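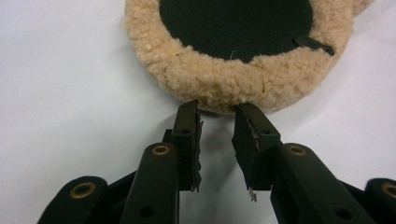
Last edited: April, 9:40 pm

Đức Tạ
Back from Plutley with my father. We took the slow train there and the coast bus home, and I want to write it down before I forget the small things.

Đức Tạ
The train leaves Tindthorpe at 7:08 in the morning. On the board it is written as service 708, so my father was sure the train is named after the time. I did not correct him, maybe he is right.

Đức Tạ
The ride takes 70 minutes. Sit on the left side, because after the second tunnel you have the sea for a long time. We sat on the right side and looked at a lot of sheds.

Đức Tạ
In Plutley we walked up to the old signal tower. There are many steps and one bench — my father used the bench well. At the top the wind was so strong that we could not hear each other, so we just pointed at boats.

Đức Tạ
Lunch was at Lưu, a small place behind the harbor. 4 tables, and we waited for one. I had the fish soup and he had the fish soup, and then he asked for more rice. The owner speaks Vietnamese with a Huế accent and my father was very happy the whole afternoon.

Đức Tạ
Somebody asked about the garden at Tralturent. Yes, you can walk from the harbor, it is 2 miles and mostly flat. The camellias were almost finished. The gate closes at five and they mean five.

Đức Tạ
The bus home is slower but it stops in every village, and he likes to read all the names aloud. He slept after the third one.

Đức Tạ
Next time he wants to go to the island. I have to look up the ferry — if you know whether they sell tickets on board, please write me.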